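Ticket 873
Site: Karkwood, bench 8
Unit: Farkas hand-held gripper, two-finger
Status: Open, monitoring
Subject: Right finger slipping on foil packs

Original report
Gripper drops light foil packaging on lift. Boxes and rigid tubs are fine. Started in March after the unit came back from the Elora bench. Operator says the bag turns in the fingers and then slides out on the right side. Happens more with half-full bags than full ones.

09:40
Checked the log. 349 grasps since the last pad change, 178 of those on foil. Service sheet says inspect pads at 300, so it was overdue. No fault codes. Fingers open and close through full travel with no load and there's no grinding from the linkage.

10:15
Looked at both pads under the bench lamp. Left pad is matte and in decent shape. Right pad is scuffed grey across the face and the edge has started to fray. Wiped both with isopropyl and let them dry. Pushed each arm sideways by hand at the pivot. No play I could feel on either one. Cable sheath is clear of the arms when they move.

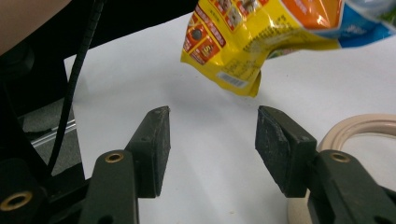
Ran the foil test again after the wipe. First few lifts held, then the same slip came back on the right. Increased closing force one step in the Breson software and it held longer, but it was crushing the bag and the left finger was doing most of the work. Put the force back to where it was. Don't leave it turned up to get around this, it loads the linkage.

11:30
Swapped the right pad for one out of the spares drawer. Old adhesive took a while to come off. Scraped it with a plastic blade, as a metal one will mark the finger. Pad pressed on and clamped for 30 minutes before any load. Left pad not changed.

13:05
Re-zeroed the finger opening in Breson. The new pad is thicker than the worn one, so the old zero had the fingers touching early. Repeated the foil test at normal force. No slips on the full bag. One slip on the half-full bag, which I put down to picking it up too close to the seal. Repeated that one lower down and it held.

Still to do
Order right pads, that was the last one in the drawer.
Look at the left pad again at the next inspection.
Ask Elora whether they wipe down with anything other than isopropyl. Glass cleaner leaves a film on this foam.

Leaving the ticket open until the unit has done a full shift on foil.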